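About Tarley

Tarley is a small school that teaches grown people to cook dinner. We don't train chefs. If you want to learn to spin sugar into a bird's nest, there is a very good place two towns over, and they have nicer aprons than we do.

We started in the back half of a former shoe store on Fleury Street, with one stove and a sink that drained when it felt like it. The first course was called Five Dinners, and it ran for 5 weeks. Ten dollars got you in the door, and you ate what you made, which kept the standards up. The sign outside still said SHOES until December, and we did lose a few evenings to people who wanted boots.

These days we have two teaching kitchens in the old Rurnon Building, a decent-sized classroom upstairs, and 120 students in a normal season. The sink is new. The course is still called Five Dinners, though it now covers nine, and every time we try to rename it somebody writes in to complain.

What we teach

Most people who come to us can already cook one thing well. Usually it's chili, sometimes it's a roast chicken, and once it was a lemon tart of such quality that we asked its maker why he was here. (He couldn't make rice.) We take the one thing as proof that you can learn another.

Beginners spend the first evening on knives and onions. There will be crying. The second is eggs, the third is a pot of beans, and by the fourth you are trusted with hot oil and a lid.

After that comes Pantry, our longest-running class and the one with the worst name. It covers salt, vinegar, dried beans, spices, and all the jars you bought for one recipe and have been moving from apartment to apartment ever since. Bring them. We have seen paprika old enough to vote.
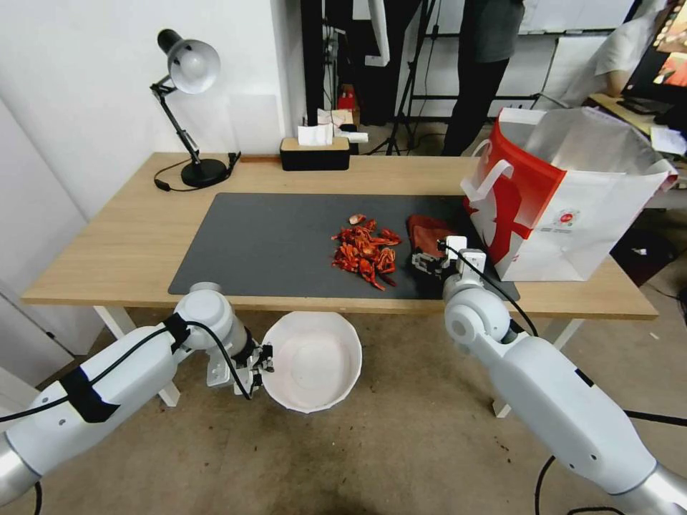
Pantry meets upstairs, in the evenings, and it fills up early. You'll smell and taste a good many things on their own before anyone lets you put them in a pan. It sounds dull on paper. People who came in claiming they couldn't tell cumin from coriander have gone home and reorganized whole cabinets, to the alarm of their families.

Who we are

Our teachers are former line cooks, a retired school lunch manager, and a couple of people who took Five Dinners and wouldn't leave. All of them have burned things in public. We consider it a qualification.

We run classes for up to 10 people at a time. We tried bigger groups one spring and found that the people at the back were mainly learning about the people at the front.

What it costs

A single evening is $65, food included. The full course is cheaper by the night, and you can pay for it in pieces. Students from Briltance, the adult learning center across the parking lot, get in at half price – bring your card, and please stop parking in the bakery's spot.

Visiting

The door is on the alley side. The front door is real but has been painted shut since before our time. Our next open house is Wed 5 March, and there will be soup.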